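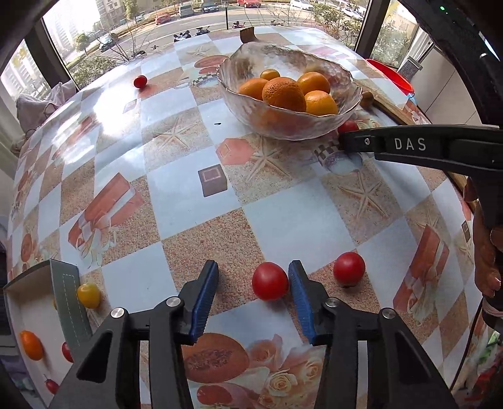
3.2 Shared meals during the preseason camps

The three clubs in the study, Dranico, Trakau and Bucur, each held a training camp in August before the start of the league season. Dranico and Trakau used the same sports center at Skaltanard, one after the other, and Bucur stayed at its home ground and sent players home to sleep. All three camps lasted 11 days. Training load was set by each club's own staff and we had no say in it.

Meals were the main part of the day that the clubs agreed to change for us. At Dranico, players sat where they liked, as they had in earlier seasons. At Trakau, seats were drawn by lot before each evening meal. Bucur used the same lot system but only for lunch, as its players left the ground before dinner. Coaches ate at a separate table at Dranico and Trakau and were mixed in with the players at Bucur. This difference was not planned and we return to it in Section 5.

Food was kept as close as possible across the camps. A warm main dish was served at the counter, and small items that could be eaten by hand, such as the cherry tomatoes in Figure 2, were placed on the tables so that players had a reason to stay seated after the main dish. Phones were allowed at all three clubs. We had asked for them to be put away, but two of the head coaches thought this would be taken as a punishment, and the third then asked for the same rule.

New signings were the group of most interest. Dranico had 13 new players in camp, Trakau had 12 and Bucur had 11. A player was counted as new if he had not been with the first team in the previous season, so players moving up from a youth side are included. Players who joined after the second day were left out of the analysis, although they took part in the meals like everyone else.

Each player filled in a short form on the first and last evenings (at Bucur, after the final session of the day). The form asked him to mark the teammates he had talked with that day about something other than soccer, and the teammates he would go to with a problem on the field. The two lists were scored separately. Forms were handed in folded and were not seen by club staff.

The first list grew at every club, as would be expected of any group that spends this much time together. The second list changed less, and most of the new names on it were players in the same position or the one next to it - a defender naming another defender, for instance. Seating by lot appears to have widened the first list for new signings at Trakau. We did not find the same pattern at Bucur, where lunch was short and often followed by a team meeting in the same room.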